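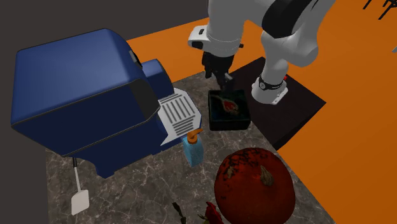
Figure 2.1 A small teal tray with a red object in it, on a grey marble worktop.

Chapter 2
Relief and the Parish, 1817–1822

The typhus outbreak that followed the poor harvest at Wamstead has usually been treated as a matter of weather. Motaung (1994) argued that the vestry's accounts tell a different story. Of 102 households seeking relief, 27 were refused, most of them recent arrivals from Drorstead. This chapter sets the accounts beside the burial register – a source Motaung did not use – and asks how far refusal can be linked to mortality. Section 2.1 deals with the law of settlement as it was applied locally. Section 2.2 turns to grain prices.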